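Cabinet (furniture)

A cabinet is a piece of case furniture with shelves, drawers or both, usually closed by one or more doors. It is used to store or display household goods, papers, tools and collections. Cabinets may stand on the floor, hang on a wall, rest on a table or be built into a room.

History

The word once meant a small private room, and was later applied to the furniture kept there. Early European cabinets were often small enough to carry and were set on a table or a separate stand. They held letters, coins and medals. Larger forms became common as joiners learned to make wide, stable panels, and cabinetmaking grew into a trade separate from carpentry.

Construction

Most cabinets are built in one of two ways. In frame-and-panel work, thin panels sit loosely in grooved rails and stiles, so that the wood can swell and shrink with the seasons. In box construction, flat boards or sheets are joined directly at the corners with dovetails, dowels or screws. Box construction is quicker and suits plywood and particleboard.
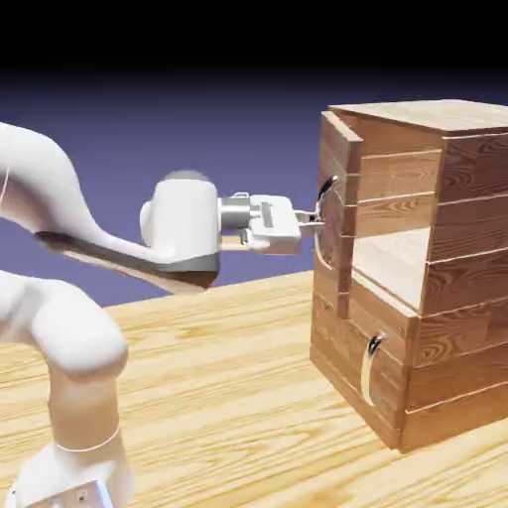 Folasade Bako

Doors are hung on butt hinges, knife hinges or concealed cup hinges. An overlay door covers the front edges of the case, while an inset door sits flush within them and needs a more even gap. Drawers run on wooden runners or metal slides - older pieces nearly always have the former.

Small cabinets

Tabletop cabinets are used for jewelry, sewing supplies, spices and stationery. They follow the same methods as larger pieces but with thinner stock, often without a back rail. Heavy doors can tip a small case forward when opened, so makers may add weight low in the back or widen the base.

See also: Chest of drawers, Cupboard, Sideboard

Last edited 4 June 2024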